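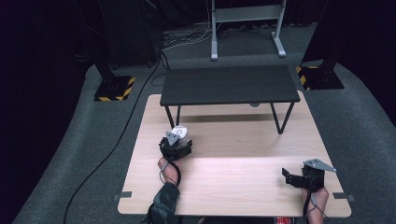 Put a Small Table on Your Big Table, and Other Advice for Pale Wood

Filed under: Tables, Desks, Flat Things

A table is a shelf you can sit at. Mine spent most of last year as a shelf. I ate dinner on a stretch of wood the size of a place mat, with my elbows in, like a passenger in coach, while the rest of the surface held mail, a stapler, a bowl of batteries in unknown health and a sweater I was going to return.

The cure came from my neighbor Bushra Malik, who put a low little table on top of her big one and slid her junk under it. I laughed at her for most of June and then bought one myself. If you have a light wood table and a tendency to set things down, read on. If you're a person who puts things away as you use them, you may go and be smug somewhere else.

The small table on top

You can buy a thing called a desk riser, or you can use any short, steady table, the kind sold for breakfast in bed or for holding a plant. Mine is a Workau, cost $34, and arrived with an Allen wrench that I still have and will be buried with.

Push it toward the back. In the middle it takes over and you end up living around it. At the back it gives you one level for things you look at and another, underneath, for things you would like to stop looking at, and the front stays open for whatever you sat down to do.

Measure the gap before you buy. I mean from the underside of the small top to the surface of the big one, at the lowest point, including any crossbar. My first riser would have been perfect if my cups had been half an inch shorter. They weren't, and neither was the return line at the store.

Splayed legs look nice and stand firm, but they take up more floor than the top suggests. Measure at the feet.

A dark top on pale wood looks good and shows dust by lunchtime. A pale top on pale wood hides the dust and looks like a mistake in the lumber. I went dark. I wipe it with a dry microfiber cloth whenever I'm on hold with the insurance company, so it is a very clean table.

Feet and what they do to wood

Thin metal legs have tiny feet, and tiny feet make dents. All the weight of whatever you've stacked up there goes down through a few points about as wide as a pencil eraser, and soft wood will remember it.

Stick felt pads on before the thing ever touches the table. Not after you've "tried it in a couple of spots." I have a couple of spots. The adhesive dots that come in the box are usually too thin, so throw them in the drawer with the others and buy decent felt. If the legs are too skinny for pads, look for the little rubber caps sold for chair tips and test one on an underside first, as some rubber leaves a yellow mark on a finish after a few months of close friendship.

Lift the small table to move it. Dragging it is faster by the amount of time it takes to sand out a scratch, with the sign reversed.

For a shallow dent in bare or oiled solid wood, lay a damp cloth over it and touch it with a warm iron for a few seconds. The fibers swell and the dent often comes up most of the way. Don't do this on veneer. The glue will let go and you'll have a bubble, and you'll think fondly of the dent.

Working out what you own

Which brings up the question of what your table is made of. I owned mine for years before I knew. Look at the edge: if the lines on top run over the side and carry on in a way that makes sense, you probably have solid wood. If the edge is a separate strip, or the pattern stops dead at the corner, it's veneer or a printed surface. Look underneath as well, while you're down there finding the gum.

Then get a lamp and set it low, off to one side, and look across the top with your eye near the surface. A printed top tends to repeat itself. Find an odd-looking swirl, then look for its twin farther down the table. Real grain rambles and never says the same thing twice, like my uncle but quieter.

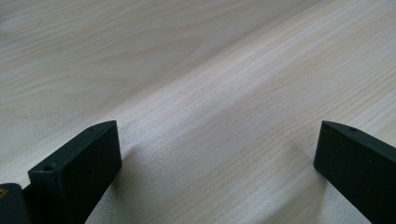
The low lamp is useful for more than snooping. Anything you can't see from above, such as a ring, a smear of jam or the long arc where you swung a wet rag and called it cleaning, shows up at once when light comes in from the side. I do a lamp check before company comes. I used to do one after, and stopped for the sake of my mood.

Wiping it down

Go with the grain. On a pale table the grain is fine and close and you may have to bend down to see which way it runs, but bend down. Crosswise wiping leaves streaks that follow no line in the wood, so the eye goes straight to them.

Use a cloth wrung out until it complains. Warm water and a drop of dish soap will do nearly all of it. Follow with a dry cloth right away.

Skip the spray polish. It makes the table shine for an afternoon, and after that it builds up into a film that holds fingerprints like a police file. If a film is already there, a little mineral spirits on a soft rag will usually take it off a sound varnish. Try it somewhere hidden, open a window, and lay the rag out flat outdoors to dry before it goes in the trash.

White rings are moisture in the finish and often fade if you leave them overnight. If they don't, try a hair dryer on low, kept moving. Dark rings mean water has gone down into the wood itself, and I'm afraid the usual treatment is a coaster, placed permanently over the ring.

Nathalie Verbeke, who refinishes furniture in Illummont and has seen my table in person, told me that most of the damage she's paid to fix was done by somebody cleaning. She charged me $337 to hear it, though she did also fix the corner.

Sun, and the ghost of the fruit bowl

Pale wood changes color in daylight. Some of it yellows, some of it goes a bit pink, and all of it keeps a perfect record of whatever was parked in one place while this was going on. I moved a fruit bowl after a long while and found its portrait.

So move the small table now and then. Shift it a hand's width left or right, turn the big table end for end if the room allows, and rotate anything with a solid base. A runner or a place mat left down all year will leave a rectangle. The rectangle does even out with time and light, more slowly than you would like.

What goes underneath

The space under the riser fills up. Accept it and choose what with. I keep a shallow tray there, pulled forward just enough to grab, and the rule is that if the tray won't slide out, something in it has to leave. At present it holds pens, scissors, a tape measure and a Fukuda kitchen timer that I use for naps.

Don't put food under there. You will forget it. A clementine went into the back of mine and I met it again as a kind of walnut.

Round things roll. Cups, tape rolls, candles and the one egg-shaped object every household owns for no known purpose should sit in a tray or go elsewhere. Set a cup down upright and well in from the edge, and then put a second thing down only when your other hand is free to steady the first. I know that sounds like advice for a toddler. I've got the stain that says I needed it.

Cords are the other problem. A lamp cord trailing over the front will sooner or later catch on a sleeve. Run it off the back, and if the table stands away from the wall, fix it along a leg of the riser with a couple of fabric ties. Skip plastic zip ties, unless you enjoy cutting them off every time you vacuum.

Clips and clamps on the edge

If you clamp things to a table, a lamp or a tablecloth clip or a vise for some project that will be done any year now, put a scrap of cork or thick cardboard between the jaw and the wood, top and bottom. Tighten until it holds and stop there. Near a corner is the strongest place for a clamp on most tables and also the place you'll hit with your hip, so pick your pain.

Take clamps off when you're finished with them. Pressure left on for a season leaves its own neat little dent, and you have already read the part about the iron. 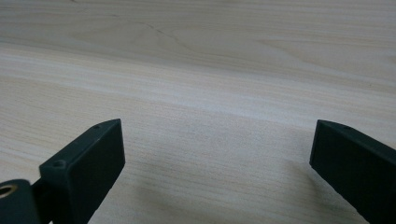 Pale wood grain, close up.

Keeping the front clear

I have read more than 1000 tips on keeping a table clear, most of them while sitting at a table that wasn't, and the 2 that worked on me are these.

First, clear it from the front to the back. If you start with the far corner you'll find an old letter, read it, and be done for the day. Start at the edge where you sit, and even if you quit early you've won a place for your plate.

Second, give the mail somewhere else to land. It can be a basket by the door or a nail in the wall. I use the lid of a Lesus shoebox, which is ugly enough that I empty it when people are coming.

As for the sweater, the return window closed. It's folded in quarters under the back legs of the washing machine, and the spin cycle has never been quieter.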